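Home | Diary | Older entries | Workshop | Links | About

Saturday, January 25, 2025

Can it do the chores yet 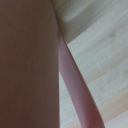
Morning

Got to the shop before eight and swept up, by hand, with a broom. I mention it because sweeping was on the list of jobs we were supposed to have handed over by now. I wrote that list back in August, when Unathi and I started on this. It had sweeping, wiping the benches, sorting the returns bin, putting tools back, and folding the rags. Sweeping came off first. The arm is bolted down and the floor isn't anywhere near it.

Unathi Buthelezi came in at nine with the new settings. We are calling this version Stindum, after the street she used to live on, and the one before it was Forivo, which was slow and dropped things. Stindum is faster and drops things. That's a little unfair. It does better with anything boxy that stands up on its own. Give it a carton and it will move the carton all morning.

The trouble is still anything low and rounded lying flat on wood. I've watched a lot of the wrist camera pictures this month and when it's down close to the work there is very little to go on. One finger takes up nearly half the view, the other runs across what's left, and the thing you want picked up is a gray blur past the tips. I couldn't tell you from a picture like that whether it has hold of the thing or is just next to it. I don't see why we expect the software to know either. Unathi says it doesn't need a sharp picture, it needs a lot of pictures, and she may be right. We have 2,000 tries saved from this bench now and she wants more.

I asked about putting a second camera up on the shelf looking down. She said we could, but then the shelf has to stay where it is. I moved that shelf twice last year. We left it.

Midday

Ran the returns bin job from ten until lunch. It goes like this. I tip out some of the bin onto the bench, the arm picks up one thing at a time and puts it in the left tray or the right tray, and I stand there with my hand near the stop button. A person doing this job would look at the pile, grab three or four things at once, and toss the ones he was sure about. The arm does one, goes back to its start position, looks, and does another.

We logged 101 picks. I'm not going to write down a success rate, because Unathi and I don't agree on what counts. If it grabs a thing, loses it, and grabs it again, she counts that as a pick. I count it as a pick plus me standing there. Twice it went for the same piece over and over until I turned the piece a little with my finger, and then it took it right away. I'd like to know what it saw that was different. To me it was the same piece in the same spot.

Had soup. Unathi ate at the bench, which I've asked her not to do, and then she wiped the bench down without my saying anything. It took her maybe ten seconds. That's another one from the August list. We tried wiping in the fall and the arm did a fair job on a clear surface, straight strokes, even pressure. Put one screw on the bench and it pushed the screw along in front of the cloth until it fell off. A kid would do that too, but you tell the kid once.

Afternoon

Molefe called. They want to know if we can show something in the spring. They've been good about the money and have not pushed, so I told them the plain version. It can sort hard goods into two trays, slowly, if somebody sets it up and stays close. It can move cartons. It can't fold anything you'd want folded, and I would not let it near a sink. They asked about laundry. Everybody asks about laundry. I said to ask me next year and they laughed, but I did mean it.

After the call I did the bin myself with a timer on the shelf, just to have something to compare with. I was done before my coffee was cold. Then I stood around feeling like I'd cheated, as I've been doing that job for most of my life. I'll have my nephew try it next time he's here so we have a beginner's number.

Unathi's point, and I'll put it down because I keep arguing with it and should be fair, is that speed doesn't matter if the arm works while we're home asleep. A slow machine with the whole night to do the bin has plenty of time. I agree with that. What I don't agree with is leaving it alone. Today I used the stop button 2 times, once when it came down too hard on the bench and once when it had a piece hung off one finger and started for the tray anyway. Neither would have been a disaster. But I don't know what the third one would have been, and neither does she.

So the real job for now is getting it to stop itself. I'd take that over any new trick. If it could tell it was in a bad spot, quit, and wait for morning, I would leave it running tonight and come in to half a bin sorted and be glad of it. She wrote that on the whiteboard under Stindum and put a box around it.

Evening

Cleaned up at five. Put the tools back, folded the rags. Paid the Flirkwood invoice for the finger pads, 553 dollars with shipping, more than I thought we'd agreed on. Will call them Monday. The old pads aren't worn through but she wants spares here before we do any long runs.

At home I did the dishes, took the trash out, and put a load of towels in. While I was folding I tried to pay attention to how I do it. I pick up a towel anywhere, shake it, and find the corners by feel without really looking. I don't have a start position. I was also listening to the radio and talking to the dog. I tried doing one with my eyes shut and it came out fine, a little crooked on one side.

I don't know how you'd write that down for a machine. Told Unathi on the phone and she said you don't write it down, you show it, a few thousand times. I have a lot of towels but not that many.

Need to get: bench cloths, fuses, new marker for the whiteboard, dog food.

Print this entry | E-mail this entry

Contact | Copyright 2025, all rights reserved | Back to top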